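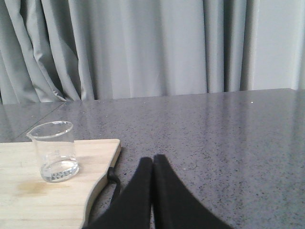
Re: jiggers for the July lemonade table

Afaf Tarawneh wrote:
> I vote we buy the Grellel jiggers for everyone. The listing
> has 163 reviews and almost all of them love it. No more
> squinting at a beaker.

I'm not sold. A double jigger is fine if you remember which end is up, and after an hour of pouring I don't.

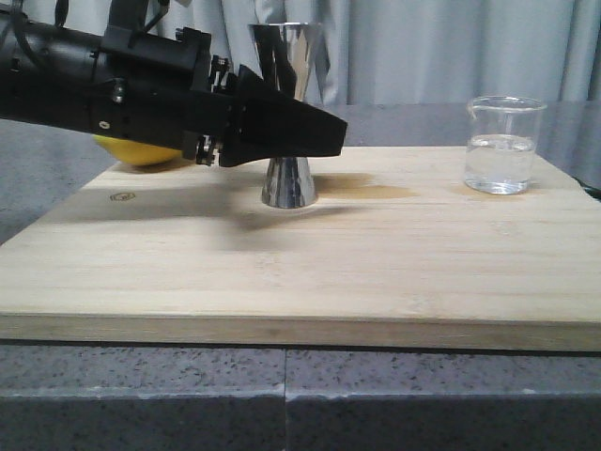

A glass beaker with a spout pours clean enough for me, and I can see the water in it. Steel you have to fill to the rim and hope – then carry it over the board.
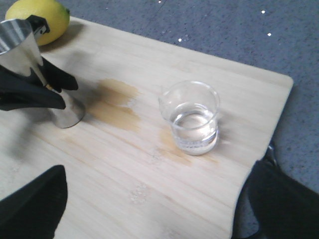
BOARDS AND LEMONS

Same doubts about bamboo. The Vareck page says wipe and dry, no oil. I'd like to hear from anyone who has cut 53 lemons on one and still likes how it looks.

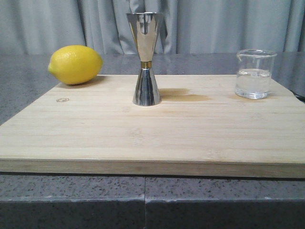

Dark patches like the one right of the jigger are what I mean. Maybe it dries out, maybe it doesn't. I'd hold off ordering until someone has tried sanding one.

> Should I put us down for six?

Put me down for none.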